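3. Carrying and keeping hand tools

Anyone who has gardened on a shared plot will know the feeling of arriving at the far bed and finding that the one thing needed is still hanging in the shed. We came to this study with a good many such afternoons behind us, and we admit that this colored what we chose to ask. The section that follows deals with how gardeners carry small tools between home, shed and bed, and with what they told us about the tools that went missing along the way. By small tools we mean anything worked with one hand, such as trowels, hand forks, pruners, dibbers and weeding knives. Cloth bags with pockets on the outside (Figure 2) are treated as one type of carrier, whatever their size or make.

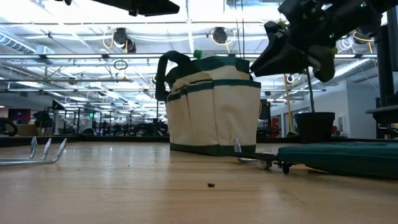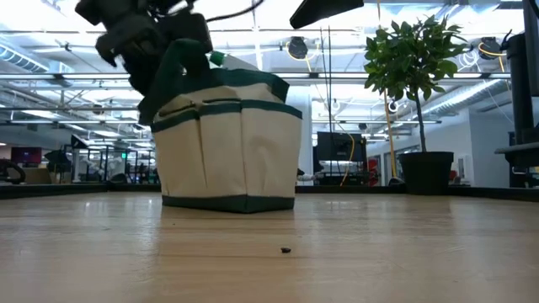
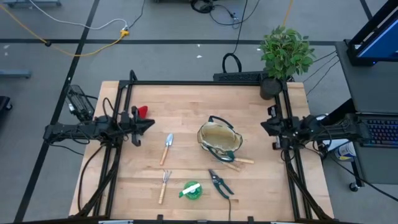

Figure 2. Cream canvas bag with dark green trim and outer pockets, on a light wooden surface (first and second panels); wooden bench (third panel).

3.1 Sites and diaries

The gardens at Julholm, Mindcombe and Drondside were chosen for their differences. Julholm is flat and compact, and most plots can be seen from the gate. Mindcombe climbs a slope so steep that the upper gardeners keep their own water barrels and, in several cases, their own opinions about the lower ones. Drondside is the oldest of the 3 and has a brick shed that everyone complains of and everyone uses. A fourth site, off Gallagher Lane, took part in the early talks but was closed for drainage work before the diaries went out, and we have left it out of what follows.

Gardeners kept a short paper diary for 16 months, writing down after each visit what they had carried, what they had carried it in, and whether anything had been left behind or could not be found. We received 1,354 usable entries. Some were a single word. Others ran over the page and onto the back, with notes on slugs, the price of onion sets and the health of a neighbor's dog, and we read these with real pleasure even where they did not bear on the question.

3.2 Buckets, baskets and bags

Buckets were the favorite at Mindcombe, and it is easy to see why — a bucket carries weeds down the hill as willingly as it carries tools up. The trouble, as many diaries noted, is that a trowel at the bottom of a bucket is soon under a layer of bindweed, and from there it goes to the compost heap with everything else. Several lost trowels came to light in spring when the heaps were turned.

Pocketed bags drew warmer remarks, mostly from people who liked giving each tool its own place and who noticed a gap before they set off for home. The complaints were of damp cloth, of soil gathering in the seams, and of pockets too shallow for a long-handled fork. Baskets fell somewhere in between, and were often praised for reasons of affection.

We should be careful here. People who already look after their tools may well be the ones who buy a bag with pockets, and the diaries cannot tell us which came first. At Drondside, 2 gardeners changed from bucket to bag partway through the study, and their later entries do mention fewer searches, but both had also moved to plots nearer the shed.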